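5.3 Leveling the Cabinet and Adjusting the Doors

Applies to Kinnunen hutch cabinets with a two-door lower cupboard. Carry out this section after the upper hutch has been fixed to the base (section 5.2) and before any items are loaded.

Tools required: spirit level, cross-head screwdriver, packing shims, pencil.

CAUTION: The cabinet can tip forward when both doors are open and the wall bracket has not been fitted. Fit the bracket before starting step 3.

1. Position the cabinet with a clearance of 2 inches between the back panel and the wall.

2. Set the level on the floor of the lower cupboard, first side to side, then front to back. Insert shims under the low corner until both readings are true. Trim shims flush with the plinth.

3. Open both doors fully. Check that each door swings through its full travel without touching the adjoining wall or furniture.

4. Slide the shelf into the lower cupboard and seat it on its supports. Press down at each end. A shelf that rocks must be lifted out and the supports pushed home.

NOTE: The maximum evenly spread load for the lower shelf is 40 lb. Place heavy serving dishes on the cupboard floor.

5. Close the doors and inspect the gap between them. It must be the same width from top to bottom. If it widens toward the top, loosen the upper hinge screws half a turn, lift the free edge of the door, and retighten.

6. Repeat step 5 for the second door. Mark the final hinge position in pencil on the inside of the cabinet.

7. Reopen both doors and confirm that the shelf is level and that the hinge screws are tight.

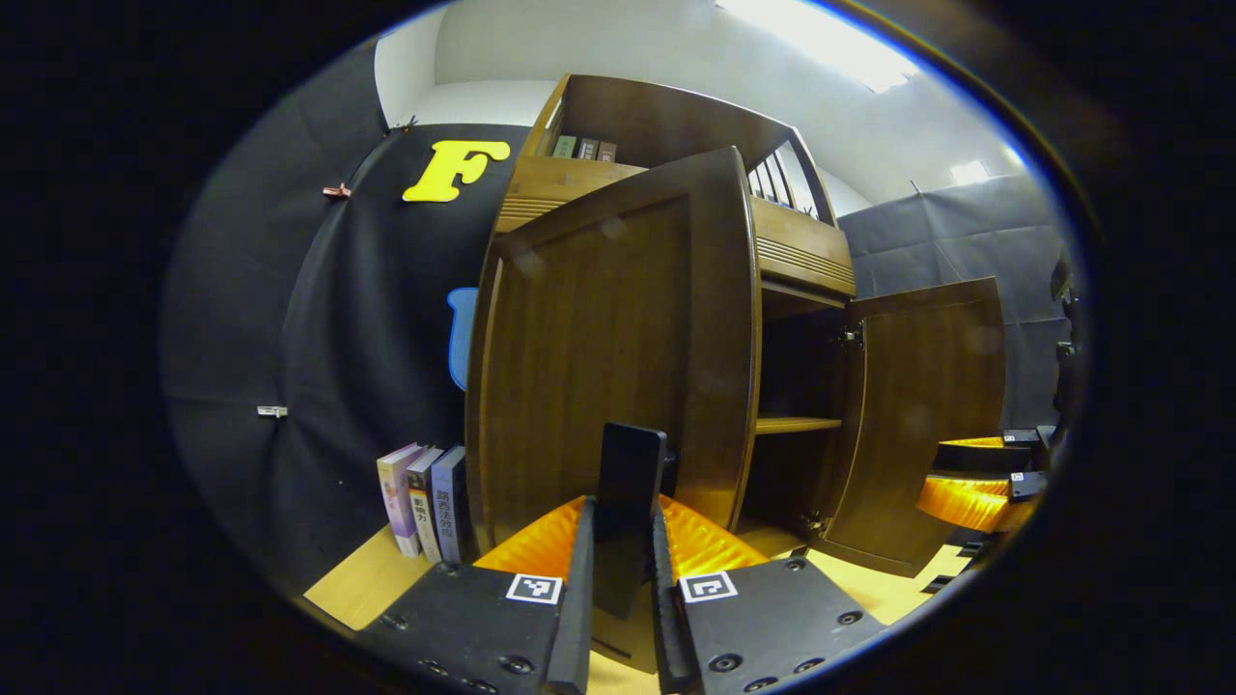
Nithin Achari reports that on his cabinet the gap came back a month after assembly, and that tightening the hinges made no difference until he had checked the level again and replaced one shim. On carpet, repeat step 2 once the cabinet has been loaded and has settled, then recheck the doors.

NOTE: Do not plane or sand the door edges to correct a gap. The raised panels and frames are finished as one piece, and bare wood will take up moisture. In rooms where relative humidity stays above 62 percent, leave the doors ajar for a few hours each week.

Continue with section 5.4, Fitting the Handles.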